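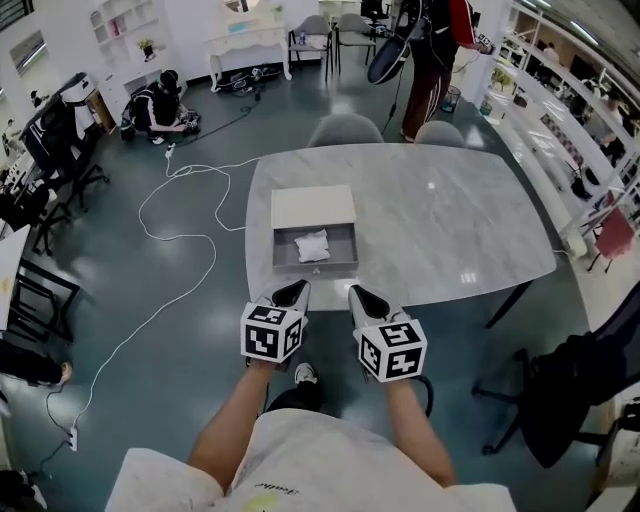 Drawer box on the marble-look table, drawer out, pouch inside

Support > Small storage > Drawer boxes > Ticket 96

Opened by: Piret Eglītis
Product: Treneo drawer box, grey drawer, beige top
Status: closed

Piret, 20 Dec 2019
Hello! I've got one of your little Treneo boxes and the drawer has started sticking. It pulls out fine (lovely, in fact, one finger on the knob and it comes) but pushing it back in it stops with a bit left to go, and then I have to lean on it. The photo shows it open on our big table with the little white cloth pouch in it. I keep spare keys and a few foreign coins in that pouch at home, so there's a bit of weight but nothing silly. Had it two years and never a problem before. Any ideas?

Jeanine Postma, support
Hi Piret, thanks for the picture, that helps. Could you try it with the pouch taken out and tell me whether it still stops in the same place? Also have a look at the back of the drawer for fluff or crumbs. And is the table level, do you know?

Piret
Right, so I tried all that. Pouch out: better! It went home four times out of five. Pouch back in: sticks again. I turned the whole drawer over on a tea towel and got out one dead staple and a surprising amount of grey fluff, which I've wiped off with a dry cloth. Still catching though, and always on the right.

The table I'm less sure about. It's a shiny white and grey thing and the box does slide about on it when I push, so half my shove goes into moving the box across the table. I hadn't thought of that until I was writing it down.

Jeanine
That could well be half of it! Please hold the beige top with one hand while you close the drawer with the other, and push on the knob itself, dead centre, as pushing on a corner sends it in skew. Then lay the pouch flat at the front. My guess is that the drawstring or a fold of the cloth is riding up and getting pinched under the top.

Piret
Well, you were right about the cloth. I tucked the string underneath and laid it flat, and in it went, first go. Did it 16 times in a row to be certain (my sister thinks I've lost it). It still drags the tiniest bit on the right if I'm careless.

Jeanine
For the drag, rub a plain white candle along both side edges of the drawer, then slide it in and out until it feels even. No oil please, it collects dust and you'll be back to fluff. I can also send you a set of stick-on feet so the box stays put on that table.

Piret
Candle done, using the stub of an old birthday one, and it's running beautifully now. Yes please to the feet! Same address as on the order, but put Koen Nijs on the label as he's the one who's in for the post.

Jeanine
Feet are in tonight's post, marked for Koen. I'm closing the ticket now, but just reply here if it starts catching again and it'll reopen.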